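Serberg moves arm checks into simulation before May service

Serberg has started rehearsing the setup of its tabletop handling cell in simulation, the company said on 9th March, ahead of a full service of the real machine in May.

The cell uses one white arm with a two-part maintenance routine: a joint check every 1,000 cycles and a gripper alignment whenever the fingers are changed. Until now both were done on the machine itself, which meant stopping work for most of a shift.

Under the new routine, technicians load the arm's latest calibration values into a virtual copy of the cell and run the approach moves there first. If the gripper comes down too low or at the wrong angle, the offset is corrected in the file before anyone touches the hardware.

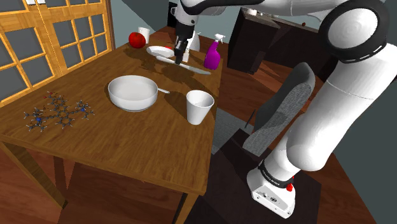 The simulated arm with its gripper just above a knife on the virtual tabletop. Render: Serberg

Grażyna Jabłońska, who looks after the cell, said thin, flat items are the hardest test of a fresh alignment. "A cup forgives you a bit," she said. "With a knife you see right away if the height is off."

The rehearsal takes 40 minutes. A technician then repeats 4 of the moves on the real arm at low speed – with the guard closed – and signs the log.

Software for the virtual cell comes from Plesuneo. Stankevičius, the service contractor, will replace the joint seals in May and check the base bolts and the cable run at the same time.

Jabłońska said the virtual copy still has gaps. It does not model wear on the finger pads, so those are measured by hand and swapped when they get too thin. Spare pads are kept next to the control cabinet.

A second cell, at Nollico, is due to go over to the same routine once the service is finished.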